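Consejos para el agua y la nevera en una cocina pequeña

Por Raimo Vuorinen, abril de 2024

Cuando me mudé al piso de la calle Cisneros, la cocina tenía solamente una nevera vieja y una mesa. He aprendido algunas cosas que quizás sirven a otros.

Las botellas de plástico las lavo con agua templada y una cucharada de bicarbonato. Dejo actuar 30 minutos, enjuago dos veces y pongo la botella boca abajo, sin el tapón. El tapón se lava aparte, con un cepillo de dientes viejo.
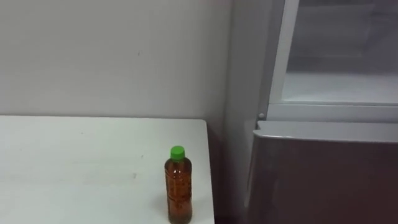 Si el olor no se va, uso 200 ml de vinagre blanco y relleno con agua hasta el cuello. Nunca mezclo el vinagre con lejía, es peligroso.

Para la nevera, mi vecina Itzel Barrera me enseñó a revisar la goma de la puerta con una hoja de papel. Se cierra la puerta con la hoja en medio y se tira despacio. Si sale sin resistencia, la goma está sucia o gastada. La mía la limpié con jabón neutro y mejoró bastante. Conviene también dejar un espacio libre detrás del aparato, según lo que indica el manual. 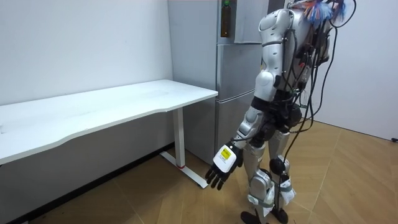

Escritorio blanco y nevera alta de color plateado.

Las manchas de dedos en una puerta metálica salen con un paño de microfibra apenas húmedo, siempre en la dirección de la veta. Después hay que secar con otro paño.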